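**Girport sets its equipment budget before the leases end**

The packing company Girport will decide in January how many hand-held grippers it buys for the coming year. The company now has 7 pairs on lease from the supplier Jafri, and the lease ends the same month.

With these tools, people at home pick up and sort small goods, and the recordings are later used to teach the robot arms at the Colska warehouse. The planning office wrote in its note that buying is cheaper than leasing when a pair stays in use for more than two seasons. For this reason it proposes to buy the pairs, and to keep only the two arms on a lease.

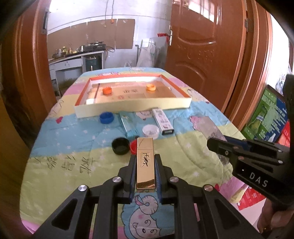 *A gold lipstick case between the blue pads of a hand-held gripper, with bottle caps and small packages on the quilt behind it.*

The biggest open question is spare parts. The finger pads are the part which is changed most often, and the first budget did not have a separate line for them. The new plan includes 100 sets of pads, ordered at one time, so that the price per set is lower. A second supplier, Harine, has also sent an offer, but its delivery time is longer and the pads must first be tested on small and smooth goods.

Cosmetics are an important part of this test. Girport wants 1000 recordings with such items before it pays for the second arm. If the number is not reached by the end of the lease, the payment moves to the next budget and the second arm stays at Colska under the old conditions.

Both offers will be compared at the planning meeting on Wednesday.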